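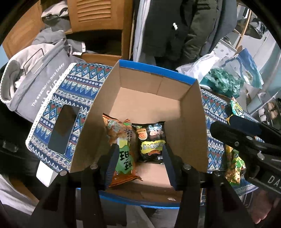 Snack box, October

Progress report to the Nonier Fund
Skullmont Quarry Tapes, Adatham
2024-11-02

Hi all,

I know the form asks for a page and I've gone over again, sorry! There's a lot to tell you this time, and most of it is good.

First, the tapes. We have 95 cassettes of interviews with people who worked at the Skullmont quarry or grew up in the houses below it, and 50 of them are now copied to digital files and backed up. That's a little behind where I told you we'd be. The holdup was the older of our two tape decks, which started running slow partway through October and made everybody sound like they were talking in their sleep. Isamu Ogura opened it up, found a stretched belt, and ordered a new one (it came out of the repairs line, so no change to the budget). Then we had to go back and redo the tapes we'd already copied on it. I'd rather be late than hand you a pile of slow-talking quarrymen.

The sound itself is much better than I was afraid of. These were recorded at kitchen tables, mostly, so you get clocks and kettles and a dog or two – and I've decided to leave all that in. Isamu takes out the worst of the hum and that's it. A few cassettes have sticky patches where the sound drops away for a while. We're putting those aside until the end, and I may come back to you about sending them to a specialist if they turn out to be past what we can do here.

Transcripts are slower going. We're using Mushi for the first pass, and it does pretty well with one person speaking clearly into a microphone. It does badly with three brothers arguing about who broke the crane. It also has no idea about quarry words, so I've been keeping a list of them and fixing them by hand. The list has turned into a kind of small dictionary and I'd love to print it in the booklet if there's room.

My favorite thing this quarter was a tape marked only "Mrs. B, more" which is a woman telling the whole story of the winter the road washed out, with everybody's bread coming up by sled. I've listened to it probably too many times. I'm trying to find her family now, partly for permission and partly because I'd like them to have a copy.

On permissions generally: most families have said yes quickly. Two have asked to hear the recordings before they decide, so I've made them copies and I'm not pushing.

Money is fine. We've spent less than planned on travel and more on storage drives, and the full sheet is attached. I'd like to move what's left of the travel line over to transcript checking, if you're okay with that. Could you let me know before I book anyone's hours?

Next up is the rest of the copying, then a listening evening at the Adatham library. I still have to pick a date and borrow some decent speakers.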